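Narholm swim hall runs short of kickboards, finds them in the town's offices

13 October 2019

The Narholm swim hall would like its foam back. An appeal went up at the front desk last week asking anyone who has a blue board at home, in a car trunk or at work to return it before the fall lessons start, with no names taken and no fines.

The hall bought 220 pieces of foam in April, a mix of kickboards, floats and the big flat sheets used for beginners. The latest check of the storage cage turned up 40. The rest did not dissolve, said Ornella Fabbri, who manages the hall and has been making phone calls.

"People borrow one for a weekend at the lake, and then it has a life of its own," she said. "I found one at my dentist's. It was under the fish tank."

Foam, it seems, is useful stuff on dry land. It keeps a draft out of a window, it is kind to the knees in a vegetable bed, and a big sheet stood up on a desk makes a decent wall between two people who have run out of things to say to each other. The Eynon building on the harbor road, which rents desks by the month, has become well known for this last use.
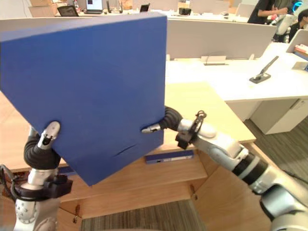
Tenants there have been stubborn about it. One bookkeeper told this paper that she would give up her chair first, and that a sheet of foam was the only thing in the building that stopped the sound of her neighbor's lunch. She asked not to be named, as the neighbor reads the local news.

Fabbri is ready to bargain. Anyone who brings back a large sheet gets a free swim, and a kickboard earns a cup of coffee from the machine, which regular swimmers may see as more of a penalty. Dents and creases are fine. Bite marks are also fine - the hall has a toddler class and has seen worse.

Replacing the missing pieces would cost $2,624, according to a quote from Zedeck, the supplier. The hall's budget for the season has already gone to a new pump and to repainting the lockers a shade of green that drew 15 letters, none of them friendly.

The swim club in neighboring Tranov has offered to lend a stack of boards in the meantime. It wants them signed for, one by one, in ink.

Boards can be left at the front desk during opening hours or propped against the side door at night. Fabbri asks that they not be thrown over the fence, as happened on the first evening of the appeal, when two landed in the outdoor shower and one on a member of the staff.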